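Modavley Household Survey, table and seating file
README, release 5

What this file is

The table and seating file holds answers from the Modavley household survey on where people eat at home, what they eat at, and who sits down together. It covers 200 households in a single town and the farms on its edge. Each row is one household. A second sheet has one row per meal, and the two are joined on the household number.

The survey was done on paper, at the door or at the kitchen table, and keyed in afterward. Interviews ran through December. Hanna Ostapchuk and Getachew Alemneh did most of the interviewing, and Vernon Vachon keyed the forms. Noémie Paquette wrote the codebook in French and Huguette Tremblay put it into English. Where the two versions differ, follow the French one and let us know.

Contents

households.csv: one row per household, 63 columns
meals.csv: one row per meal reported in the diary week
codebook_fr.txt and codebook_en.txt: variable names, question wording, codes
form_blank.pdf: the paper form
changes.txt: corrections made since the first release

Files are comma-separated, UTF-8, with a header row. French accents in the free-text answers have been kept. If they come out garbled in your spreadsheet program, import the file instead of double-clicking it.

The table questions

Questions on the main eating surface start at column tbl_01. Respondents gave the shape, the finish, the number of people it seats without a leaf, and how it came into the home (bought new, bought used, inherited, made by someone in the family, came with the house, other). Finish is coded light wood, dark wood, painted, glass, stone, laminate or other. Interviewers coded light or dark by eye.
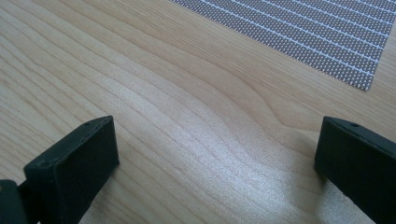 Species of wood was asked on the form but is not in the release. Too many people answered "maple" and then changed their minds, and we had no way to check. The raw answers are in the paper archive.

Column tbl_07 records other uses of the table in the diary week: homework, bills, sewing, seed starting, jigsaw puzzles, repairs. A household can tick as many as apply, and the codes are separated by semicolons. The "other" answers are in tbl_07_txt and are worth reading if you have an afternoon. Butchering came up more than we had planned for and was given its own code in release 3.

Meals

Respondents kept a diary for one week, Monday to Sunday. A meal counts if someone in the household called it one. Snacks were left out unless the respondent wrote them in as meals, which a few did. Start times are to the nearest quarter hour. Supper and dinner are coded as written in meal_name and standardized in meal_slot, as several older respondents use dinner for the noon meal.
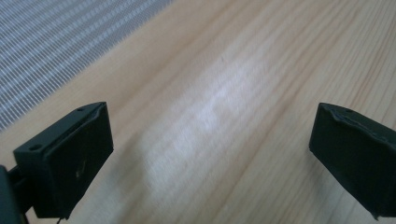 For shift workers, meal_slot follows the clock and not the person's day. A breakfast eaten at 5 p.m. is in the evening slot. If that doesn't suit your analysis, meal_name has what the respondent wrote.

Missing values

A blank cell means the question was skipped by design. A value of 9 means the person was asked and did not answer. In numeric columns the no-answer code is -9, so filter it out before taking a mean. Households that lost or spoiled the diary are in households.csv with diary set to 0 and have no rows in meals.csv.

Known problems

Column tbl_04 (seats) was misprinted on the first batch of forms as "chairs", and some people counted the chairs in the whole room. Those households have batch set to 1.

Neighbourhood codes follow the old ward map. Addresses are not released.

The holiday weeks are over-represented, so meals with guests run high. No weights are supplied.

Use and citation

Free for teaching, research and local history, with credit. Please don't try to work out who a household is. Cite as: Paquette, N., and Tremblay, H., Modavley Household Survey, table and seating file, release 5.

Last revised January 10, 2026. Send corrections to Vernon Vachon with the household number and column name.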